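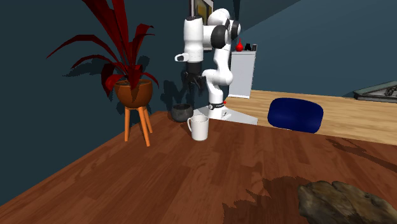

April, workshop book, glaze + clay bench. Started 7.40 am

Kiln still at 140 when I got in so no unpacking till after lunch. Wrote up the glaze tests instead, which I have been putting off since the last firing.

Where we're at: the Plidel body (the new stoneware, buff, medium grog) is shivering the old white off rims. Only on mugs, only on rims, plates are fine. Delia thinks it's thickness. I think it's expansion and the plates are hiding it. Both possible. Old body never did this with the same bucket, same recipe, same dip count.

Batch numbers so I stop mixing them up:
2642 - old white, as is, sieved 80 mesh
3058 - old white with silica pulled back and the difference made up with neph sy
Both 1000 g dry. Both weighed on the good scale, not the kitchen one. Note to whoever keeps moving the good scale to the packing table, please don't, it takes ages to settle on that floor.

Mixing notes. 2642 went together fine. 3058 settled like a brick overnight, could not get the paddle through it, ended up scraping it out with a kidney and starting again with hot water. Neph sy does this. Added a pinch of epsom dissolved in warm water and it came up to cream within a few minutes. Wrote "pinch" then felt guilty and weighed the next one: 2 g. Use that. Don't use more, last year's tenmoku went to custard and we lost the arvo.

Dipping. All tiles and test mugs bisqued together, bottom half of the kiln. Three second dip, pour the inside first, wait till the shine goes off, then outside upside down to the foot. Rims wiped with a damp sponge on half, left alone on the other half. If it's Delia's thickness theory the wiped ones should behave. If they shiver anyway it's fit.

Underneath marks in iron oxide: body letter, batch number, W for wiped. I forgot the W on two of them. Can tell them by eye for now but not once fired, so have put them on the left of the middle shelf and drawn it on the kiln sheet. Do NOT shuffle that shelf.

11.15 - Raluca rang from Ardeleanu re the order. They want the mugs with the white inside and bare clay below the handle, same as the sample they've got. She asked could it be done in the new body, I said yes if the rim thing gets sorted and no promises on date. She's fine with that. She is less fine about freight, wants it quoted separately, I'll do that tonight. Also asked about the handles, says the customers with big hands can only get two fingers in. Fair call. Will pull them a bit longer and set the bottom join lower. Handle strap is also too thin at the top join, it looks elegant and it snaps.

Handles, for the record, becuase I keep relearning this:
- pull, curve, leave on the batt till they hold a bend without cracking
- score both sides, slip with a drop of vinegar in it
- top join first, check it from the front AND from above, then bottom
- wrap overnight in dry cleaning plastic, rims down if the rim's firm enough
- the ones near the door dry twice as fast on the windy side, turn them

Lost four last batch to cracks at the top join, all from the end of the ware board nearest the door. Moved the rack. Should have moved it in summer.

Lunch.

1.20 pm - kiln at 85, cracked the lid a finger's width. Tidied the shelf while waiting and pulled out all the dark pots that are not for sale, they were getting mixed in with seconds. The manganese ones stay as display only, nobody is to sell those for food. Put a sign up. The sign is on the back of a feed bag, will do a nicer one.

Table layout for the open weekend. Delia wants dark beside white so people see the range straight off. I'd rather keep mugs together by size. We'll do hers, she's on the till.

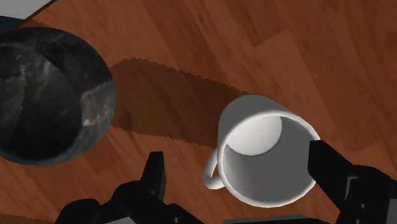

Dark vessel and white mug on the boards.

2.45 - unpacked. Results, quick:

2642 wiped: shivered, fine slivers, inside of rim mostly. Ran a thumbnail round and they lifted. Binned, with gloves, those flakes are glass.
2642 unwiped: worse. Biggest flake the length of a fingernail.
3058 wiped: clean. Surface a touch glossier than I'd like.
3058 unwiped: clean, one small crawl near a handle, think that was dust or greasy fingers (mine).

So thickness makes it worse but it's not the cause. Told Delia we're both right, she said that's what I say when she's right.

Cones: bottom shelf soft and bent right over, middle good, top a bit lazy. Same as every firing since the elements were changed. Need to slow the last hour or put a short soak at the end. Try 15 min. Vudach controller lets you do it in the last segment but you have to scroll past the hold setting and back again or it doesn't save, that caught me out twice.

Colour. 3058 is warmer than the old white on this body. Not yellow, more like milk. I like it. Raluca may not, they're fussy about it matching the first lot. Will send her two mugs and let her look in daylight. Do not match off phone photos, we did that with the Cirby order and ended up remaking half of it.

Crazing check: put two 3058 mugs in the freezer overnight, boiling water in the morning, three rounds, ink wash after. If I've gone too far the other way it'll show up there. Leave the ink on ten minutes, wipe, look under the lamp. Delia please don't take them out to make room for your peas.

Still to do
- freight quote
- reclaim bucket is full, needs slaking and putting out on the plaster. It also stinks. Splash of bleach
- order neph sy, we've got maybe one more big bucket's worth, and silica while we're at it so it's one delivery
- new respirator cartridges!! mine tastes of dust
- kiln wash the bottom shelf, there's a drip of something blue on it that is none of ours
- find the 80 mesh sieve. Was using the 60 today for the second go at 3058 so technically not a fair comparsion, redo if the freezer test comes out odd

Also thinking about the foot ring. On the new body it comes out gritty where the grog gets dragged up in trimming, and it'll scratch a table. Ran a wet diamond pad over one, half a minute, much better. Could instead compress it with the back of a spoon at leatherhard, costs nothing, saves doing it after firing. Try both on the next board, mark S and D underneath. And write the letters on this time.

4.50, lid shut, power off at the wall, freezer loaded. Heading off to get the quote done.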